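Bowls, trays and the kitchen table: sorting small things at home
Speaker notes, Prestthorpe library talk, Sat 6 May
Nikola Karagiannis

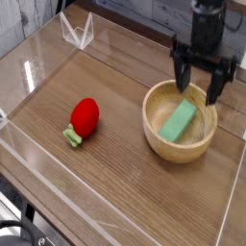

Slide 1. Round wooden bowl with a mint-green block in it, red plush strawberry to the left.

Leave slide 1 up while people sit down. Start on time even if the back row is still filling.

Say who I am, and that Ningsih Santoso will take the second half (fabric bins and labels). Handouts are by the door. Talk is 15 minutes, then 15 for questions.

Opening point. Most of the mess on a family table is small soft toys and odd blocks that don't belong to any set. Big things get put away. Small things stay out because they have no place of their own. A bowl gives them one.

Ask the room: what is on your table right now? Take two or three answers and move on.

Back to the bowl. Point out the thick rim and the sloping sides. A rim like that is easy to grab with one hand, and a child can see what's inside without tipping it out. The block is lying at a diagonal and that's fine. Things in a bowl don't need to line up. People who want them to line up should use a tray, which comes on the next slide.

Then the strawberry. It's still on the table, on its side. Question for the room: same bowl, or a different one? My answer is a different one. Plush picks up crumbs and hair, so at our house soft toys get their own bowl and that bowl gets emptied on wash day. Somebody will disagree. Let them, but keep it short.

Slide 2, trays. Flat tray for puzzles and card games only. Mention the Zerstead tray because people asked last time where it came from. I paid for mine and have no deal with them.

Slide 3, the July count. We emptied every bowl and drawer in the family room and counted 170 loose pieces. Pause here. Then say that we kept 2 bowls and gave the rest of the containers away. The number of pieces did go down after that, but slowly - don't oversell it.

Care of wooden bowls, if there's time:
Wipe with a damp cloth and dry right away.
No dishwasher.
A bowl that has held toys doesn't go back to holding salad. Mark the bottom with a pencil.

Skip the story about the Chaimongkol cabinet unless we're running early. It takes four minutes and the hinge part is hard to follow without the photo.

Hand over to Ningsih. She needs the clicker and the small table moved forward. Her slides start at number 5, after the blank one.

Likely questions:
Lids? I don't use them. They get lost.
Plastic bowls? Fine, but light ones slide when a child reaches in.
What about a bowl on the floor - works for blocks, bad with a dog.
Plomis boxes? Ningsih has used them, send that one to her.

Chairs go back against the wall before we leave. Return the key at the front desk.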